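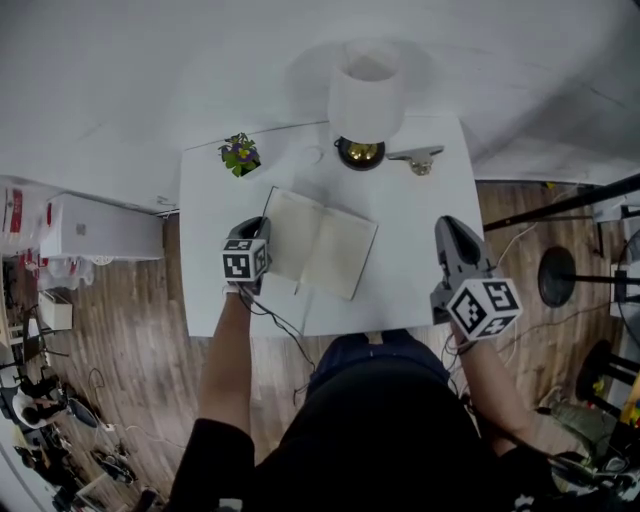
흰 테이블, 펼쳐 둔 빈 페이지, 그리고 요즘 제일 예뻐하는 화분과 램프

드디어 테이블 정리 글을 씁니다! 쓴다 쓴다 하면서 10월이 다 되어 버렸네요. 지난번 커튼 글에 "그래서 책상은요?" 하고 댓글 달아 주신 분들, 기다려 주셔서 고맙습니다.

원래 이 테이블은 우리 집에서 제일 불쌍한 가구였어요. 택배 뜯는 곳, 빨래 개다가 잠깐 올려 두는 곳, 영수증이 쌓이는 곳. 하얀 상판이 마음에 들어서 데려왔는데 상판을 본 기억이 별로 없었습니다. 밥은 부엌 쪽 작은 식탁에서 먹고, 노트북은 소파에서 쓰고, 정작 테이블 앞에는 안 앉게 되더라고요. 그러다 여름 끝 무렵에 손으로 글 쓰는 걸 다시 시작하면서 생각이 바뀌었어요. 쓸 자리가 필요해진 거죠.

손글씨는 순전히 엘렌 부샤르(Hélène Bouchard) 때문입니다. 같이 프랑스어 읽기 모임을 하는 친구인데, 어느 화요일에 모임 끝나고 저한테 자기가 쓰던 노트를 보여 줬거든요. 줄도 없고 칸도 없는 종이에 그날 먹은 것, 읽은 문장, 버스에서 들은 말을 그냥 막 적어 놨는데 그게 얼마나 부럽던지요. 저는 줄 없는 종이를 평생 무서워하던 사람이에요. 글씨가 오른쪽 위로 기어 올라가거든요(초등학교 때부터 그랬어요). 그런데 그 노트를 보고 집에 오는 길에 바로 빈 책을 한 권 샀습니다. 텔라리(Telari)라는 작은 제본 공방에서 만든 건데, 책처럼 묶인 무지 노트예요. 종이가 크림색이라 새하얀 종이보다 훨씬 덜 긴장돼요. 진짜로요. 하얀 종이는 뭔가 제출해야 할 것 같은데 크림색 종이는 좀 망쳐도 받아 줄 것 같은 느낌?

자, 정리 이야기.

제일 먼저 한 일은 전부 내려놓기였습니다. 분류하면서 치우려고 하면 저는 꼭 중간에 옛날 편지를 읽고 앉아 있어요. 그래서 이번에는 바닥에 담요를 펴고 테이블 위 물건을 몽땅 옮긴 다음, 상판부터 닦았습니다. 미지근한 물에 주방 세제 한 방울, 꼭 짠 행주로 한 번, 마른 수건으로 또 한 번. 컵 자국은 베이킹소다를 물에 개어서 올려 두었다가 닦으니 꽤 많이 없어졌어요. 구석에 있던 볼펜 자국 하나는 끝까지 버텨서 그냥 같이 살기로 했습니다.

그러고 나서 하나씩 다시 올리는데, 이게 너무 재미있는 거예요! 빈 테이블에 물건을 한 개만 올려놓고 부엌에 가서 물 마시고 와서 다시 보고, 위치를 손바닥 하나만큼 옮기고, 또 보고. 저녁 9시에 시작했는데 정신 차려 보니 자정이 넘었더라고요. 하르프리트 가뇽(Harpreet Gagnon)에게 실시간으로 사진을 보내다가 "이제 제발 자"라는 답을 받았습니다.

램프

저의 자랑입니다. 하얀 원통형 갓에 몸통은 금색 금속 느낌, 받침은 까맣고 동그래요. 세 가지 색이 다 따로 놀 것 같은데 같이 있으니까 얼마나 차분한지 몰라요. 플랄포트(Flalport)의 중고 가게에서 데려왔는데, 처음에는 금색이 부담스러워서 가게를 두 바퀴나 돌았어요. 우리 집에 금색 물건이 하나도 없거든요. 결국 계산대까지 들고 갔고, 버스에서 품에 안고 왔습니다.

자리는 테이블 안쪽, 제가 앉는 쪽에서 제일 먼 데로 정했습니다. 처음엔 왼쪽 가까이에 바짝 붙여 봤는데 팔꿈치가 자꾸 갓에 닿아서 포기했어요. 멀리 두니까 빛이 눈으로 곧장 들어오지 않고 종이 위로 부드럽게 내려앉습니다. 전구는 노란 기가 도는 걸로 바꿔 끼웠고요. 예전 것은 푸르스름해서 밤에 켜면 편의점 같았어요. 오른손잡이라 이론적으로는 왼쪽이 맞다고들 하는데, 저는 가운데쯤이 제일 편하더라고요. 집마다 창문 방향도 다르니 한번 앉아서 글씨를 써 보면서 정하시는 걸 추천해요.

화분

하얀 화분에 보라색과 노란색이 섞인 꽃! 초록 잎이 밝아서 흰 상판 위에 올려놓으면 그 주변만 봄 같아요. 이름은 아직도 모릅니다. 시포 은툴리(Sipho Ntuli) 씨가 우리 골목으로 이사 오면서 인사로 주셨는데, 이름표가 없었어요. 물어봤더니 본인도 꽃만 보고 골랐다고 하시더라고요. 아시는 분은 댓글로 좀 알려 주세요.

사실 화분은 원래 창가에 둘 생각이었어요. 그런데 글을 쓰다가 막히면 눈 둘 곳이 필요하잖아요. 핸드폰을 보면 끝이고요(다들 아시죠). 그래서 책 왼쪽 위, 고개만 살짝 들면 보이는 자리에 놨습니다. 이게 생각보다 효과가 엄청나요. 꽃잎을 멍하니 보다 보면 다음 문장이 오기도 하고, 안 오기도 하는데 안 와도 기분이 나쁘지 않아요. 낮에는 가끔 창가로 데려가서 햇빛을 보여 주고, 저녁에 쓰기 전에 다시 테이블로 모셔 옵니다. 하루에 두 번 이사하는 화분이라고 가족들이 놀려요.

책은 가운데, 그것도 삐딱하게

이건 저도 몰랐던 건데, 노트를 상판 모서리에 나란히 맞춰 놓지 않는 게 저한테는 훨씬 편했어요. 비스듬하게 돌려놓으면 손목이 자연스럽게 따라가고, 오른쪽 위로 올라가던 글씨가 좀 얌전해집니다. 몇십 년 동안 글씨를 고치려고 했는데 종이를 돌리면 되는 일이었다니! 엘렌에게 흥분해서 얘기했더니 자기는 학교에서 그렇게 배웠대요. 저만 몰랐나 봐요.

펼쳐 두는 것도 규칙으로 정했어요. 밤에 쓰고 나면 덮지 않고 다음 빈 페이지로 넘겨 놓습니다. 덮여 있으면 지나치게 되는데 펼쳐져 있으면 지나가다 한 줄이라도 적게 돼요. 먼지 걱정을 하시는 분도 계시겠지만, 매일 쓰면 먼지 앉을 틈도 없어요. 며칠 집을 비울 때만 덮어 둡니다.

만년필은 아직 안 써요. 타이슨 응우옌(Tyson Nguyen)이 자기 것을 빌려줘서 뒤쪽 페이지에 시험해 봤는데 제 필압으로는 종이를 긁더라고요. 지금은 리튼(Ritton)의 젤펜 한 자루로 버티고 있습니다. 까만색, 조금 굵은 심. 굵은 게 글씨가 더 못나 보일 줄 알았는데 크림색 종이에는 오히려 잘 어울려요. 펜은 다 쓰고 나면 서랍으로 갑니다. 꽂이에 꽂아 두면 금방 열두 자루가 되니까요. 가위도 따라오고 형광펜도 따라오고 건전지까지 들어가 있는 그 꽂이, 다들 집에 하나씩 있지 않나요?

은색 금속 클립

램프 오른쪽에 툭 놔둔 클립은 제가 정말 좋아하는 물건이에요. 새 책은 펼쳐 놓으면 자꾸 한쪽이 일어나잖아요. 그때 가장자리를 꾹 집어 두면 됩니다. 신문 오린 것이나 영화표를 나중에 붙이려고 모아 둘 때도 쓰고, 과자 봉지를 집을 때도 써요(이건 비밀). 예쁜 황동 문진을 살까 한참 장바구니에 넣었다 뺐다 했는데, 이 클립이 하도 일을 잘해서 아직 안 샀습니다.

주변은 조금씩

테이블 바깥은 솔직히 아직 진행 중이에요. 마룻바닥의 갈색이 흰 상판이랑 잘 맞아서 러그는 안 깔기로 했습니다. 한동안 회색 러그를 깔아 볼까 고민했는데, 의자를 뺄 때마다 말려 올라갈 게 뻔해서요. 바닥은 이틀에 한 번 마른 걸레로 밀고, 나뭇결 방향으로 미는 게 먼지가 덜 남아요.

에어컨이 벽에 달려 있다 보니 여름에는 찬 바람에 종이가 팔락거려서 고생했어요. 바람 방향을 위로 올리니 훨씬 낫고, 클립의 활약이 그때부터 시작되었습니다. 지금은 선선해서 거의 틀 일이 없으니 필터를 빼서 씻을 생각이에요. 매년 10월에 해야지 하고 12월에 하는 일인데 이번에는 블로그에 썼으니까 꼭 합니다. 증인이 되어 주세요!

그쪽 구석에 빨간색이랑 흰색 포장도 쌓여 있는데, 거기는 다음 글에서 다루겠습니다. 테이블 하나에 이만큼 떠들었으니 구석 하나면 또 한 편이 나오겠죠. 서랍장을 놓을지 선반을 달지 아직 못 정했어요. 로키어(Lockyer) 선반이 눈에 들어오긴 하는데 벽에 구멍을 뚫어야 해서 집주인께 먼저 여쭤봐야 합니다.

그래서 잘 쓰고 있냐면

네! 첫날 밤에 쓴 건 정말 별것 아니었어요. 저녁에 끓인 미역국이 싱거웠다는 것, 옆집에서 피아노 연습하는 소리가 매번 같은 마디에서 멈춘다는 것. 둘째 날은 더 길어졌고, 셋째 날은 피곤해서 두 줄. 그다음 주에는 갑자기 외할머니 댁 마당 이야기가 나와서 손이 아플 때까지 썼습니다. 나중에 궁금해서 그 글만 컴퓨터에 옮겨 봤더니 글자 수가 2,622자였어요. 제가 손으로요! 학교 졸업하고 처음 있는 일이에요.

좋은 글이냐 하면 그건 모르겠고요, 엄마에게 전화로 읽어 드렸더니 마당에 있던 나무는 감나무가 아니라 대추나무였다고 하시더라고요. 그래서 그 페이지 여백에 "대추나무라고 함"이라고 적어 두었습니다. 저는 아직 감나무 같은데 말이에요. 이모에게도 물어볼 거예요.

무지 노트를 쓰면서 좋아진 게 또 하나 있는데, 그림을 그리게 됐어요. 잘 그리는 건 전혀 아니고 화분을 보고 잎 모양만 따라 그리는 정도예요. 하르프리트가 보더니 브로콜리냐고 물었습니다. 괜찮아요. 두 번째 그림은 시금치 정도로는 보일 거예요. 보라색이랑 노란색 색연필만 따로 사서 꽃도 칠해 볼까 합니다. 세트는 절대 안 살 거예요. 세트를 사면 또 테이블 위에 상자가 생기고, 상자 옆에 깎이가 생기고, 그 옆에 지우개 가루가 생기고... 여기까지만 상상할게요.

정리한 상태를 유지하는 방법을 물어보실 것 같아서 미리 적자면, 저는 자기 전에 딱 한 번만 봅니다. 테이블에 살아도 되는 건 램프, 화분, 책, 클립. 나머지는 손님이니까 집으로 돌려보내요. 컵은 부엌으로, 우편물은 현관 바구니로. 물론 그제는 귤 껍질이 아침까지 있었습니다. 매일 완벽하게 하려고 하면 제가 먼저 지쳐서, 귤 껍질 정도는 봐주기로 했어요.

다음 글은 구석 정리 아니면 에어컨 필터 청소기가 될 것 같아요. 혹시 무지 노트 쓰시는 분들, 종이 돌려놓고 쓰시는 각도 좀 알려 주세요. 저보다 더 삐딱하게 놓고 쓰시는 분이 있는지 너무너무 궁금합니다. 꽃 이름도 기다리고 있을게요!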